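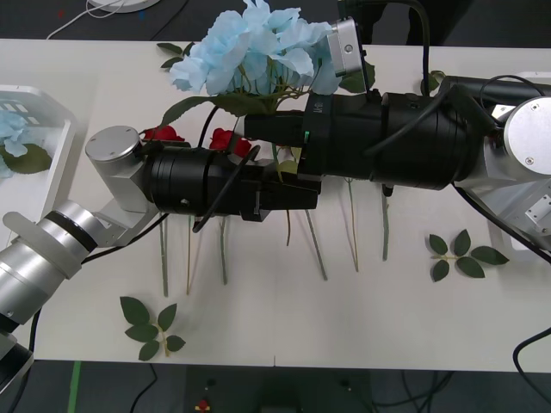 조화 장식, 꽃보다 잎을 먼저 본다
실내 장식용 조화 공급사 Hoarau 조형실 인터뷰

Hoarau 조형실은 호텔 로비와 병원 대기 공간, 공공기관 접견실에 놓이는 조화 장식을 구성하고 관리한다. 현재 계약을 맺은 공간은 105곳이며, 보관 중인 꽃과 잎 소재는 275종에 이른다. 본지는 8월 조형실을 방문해 실장 로시오 아파사(Rocío Apaza)와 소재 관리 담당 마티스 위에(Mathis Huet)를 만나 조화를 고르고 배열하는 기준에 대해 들었다.

아파사 실장은 수국을 구성의 출발점으로 삼는 경우가 많다고 밝혔다. “수국은 한 송이가 차지하는 면적이 큽니다. 작은 꽃이 모여 둥근 덩어리를 이루기 때문에 줄기 하나만으로도 장식의 부피가 정해집니다. 먼저 수국의 높이를 결정하고, 나머지 꽃은 그 높이에 맞추어 조정합니다.”

색상에 관한 질문에는 옅은 하늘색을 예로 들었다. 조명이 밝은 접견실에서는 진한 파랑보다 옅은 색이 벽면과 무리 없이 어울리며, 붉은 꽃을 곁에 두었을 때 대비도 분명하다는 설명이다. 다만 붉은 장미는 사용량을 엄격히 제한한다. “장미는 시선을 강하게 끕니다. 작은 장식에는 한 송이를 원칙으로 하고, 추가 요청이 있으면 시안을 따로 제출합니다.”

조형실의 작업대는 흰색이다. 위에 담당은 흰 바탕에서 꽃잎의 색 차이를 확인하기 쉽다고 말했다. 같은 품번으로 입고된 수국이라도 생산 시기에 따라 색조가 조금씩 다르며, 납품처에서 한 줄기만 교체할 때 그 차이가 문제로 이어진다. 이에 따라 조형실은 교체용 줄기를 출고하기 전 반드시 기존 소재의 견본과 나란히 놓고 대조한다.

배열에 앞서 줄기를 눕혀 놓는 절차도 같은 이유에서 중시된다. 꽃송이의 방향을 한쪽으로 맞추면 줄기 길이와 꽃의 크기를 한눈에 비교할 수 있다. 아파사 실장은 신입 직원에게 화기를 내주기 전에 이 단계부터 익히도록 한다고 전했다. “세워 놓은 뒤에는 작은 차이를 고치기가 어렵습니다. 눕혀 놓고 판단하는 시간이 충분해야 합니다.” 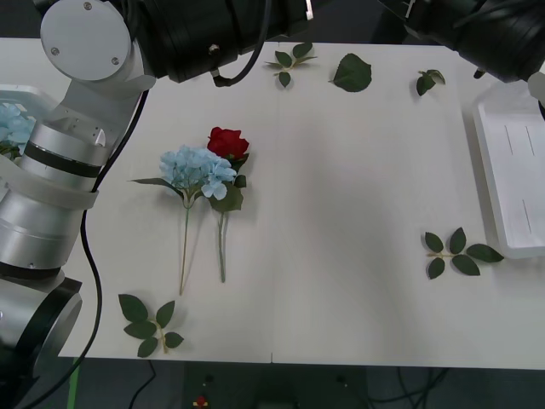
작업대 위의 하늘색 수국과 붉은 장미, 초록 잎 소재

잎 소재의 관리는 위에 담당의 주요 업무다. 그는 조화 장식의 인상을 좌우하는 요소로 꽃보다 잎을 먼저 꼽았다. “이용객은 꽃의 색을 기억하지만, 어색하다고 느끼는 부분은 대개 잎입니다. 잎이 모두 같은 각도로 펼쳐져 있으면 인공적인 느낌이 강해집니다. 저희는 낱장으로 된 잎을 따로 준비해 두고, 꽃의 위치가 정해진 뒤에 더합니다.”

그에 따르면 꽃송이 바로 아래의 잎은 꽃을 받쳐 주는 역할을 하므로 쉽게 제거해서는 안 된다. 반면 줄기 중간의 잎은 화기의 높이에 따라 떼어 내거나 위치를 옮긴다. 조형실이 표준 화기로 사용하는 Vamus는 높이가 34센티미터로, 긴 줄기도 자르지 않고 꽂을 수 있다.

세척과 보관에 관한 기준도 마련되어 있다. 납품된 장식은 정기 점검 때 부드러운 솔로 먼지를 털고, 오염이 남은 잎은 분리하여 미지근한 물로 닦는다. 꽃송이는 물에 담그지 않는다. 회수한 소재는 상태에 따라 5단계로 분류하며, 가장 낮은 등급의 꽃은 장식에 다시 쓰지 않고 색상 견본으로 보존한다.

아파사 실장은 생화와 비교하는 시각에 대해서도 의견을 밝혔다. “생화를 그대로 옮기는 것을 목표로 삼고 있지는 않습니다. 꽃가루나 물 사용이 제한되는 공간이 있고, 그러한 곳에도 계절에 맞는 장식은 필요합니다. 조화에는 조화에 맞는 구성법이 있다고 생각합니다.”

조형실은 가을 장식 교체를 앞두고 잎 소재의 색상 분류를 새로 정비하고 있다. 위에 담당은 현재 한 항목으로 묶인 초록색 잎을 명도에 따라 나누고, 납품처별 사용 기록에도 새 분류를 적용할 예정이라고 밝혔다.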